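Progress report to the Clondbridge Fund, 28 October 2019
Project: the Notell Tidy Rooms scheme

We're at the halfway mark and I'm really pleased to be writing this one! The spring was all forms and phone calls, but since the summer we've been in and out of people's homes and work rooms, and the scheme finally feels like the thing we described to you in our application.

## What we've done so far

Your first payment of £200 went on trays, labels and cable ties, bought in one go from Karagiannis, who let us swap the trays that were too deep. The second £200 is set aside for the winter visits and hasn't been touched.

We have finished six rooms. Each one gets a first visit to talk things through, then a sorting session, then a short call a few weeks later to see what has stuck. People have been lovely about letting us in, and more than one has gone on to tackle the next room without us (the best result we could ask for).

## Floors first

The biggest change to our plan is where we start. We used to begin with shelves and drawers, and we'd be stepping over leads all afternoon. Now the floor comes first, and everyone has taken to it.

The round wooden tray has been the star of the whole project. Small things go on it as they're picked up – pens, notebooks, books, the odd ball – and get sorted together at the end, so there's no wandering off to another room with one pen in your hand. It's light, it slides along easily on a hard floor, and it gives people something to fill, which they enjoy far more than I expected.

Cables are slower going. The Gindano room has a beautiful grey marble floor, with several white power strips on it and white and grey cords tangled between them. Our rule is to follow each lead from plug to device before moving it, and to label both ends while you're down there.

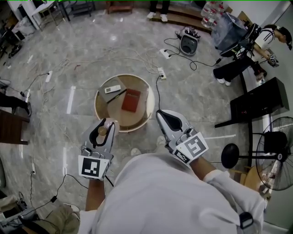

## What comes next

- Three more rooms, all to be finished by the end of December.
- A one-page guide to sorting leads, in large print, for people to keep by the sockets.
- A second order of labels. We get through them quickly, and the paper ones curl, so we'd like to try the cloth sort.
- Follow-up calls to the first rooms we did, with the answers written up for you in the final report.

## Money and timing

We're within budget and don't need to move anything between headings. The one thing I'd ask is whether leftover tray money could go towards the printing of the guide. A yes or no by email is fine, and receipts are ready whenever you'd like them.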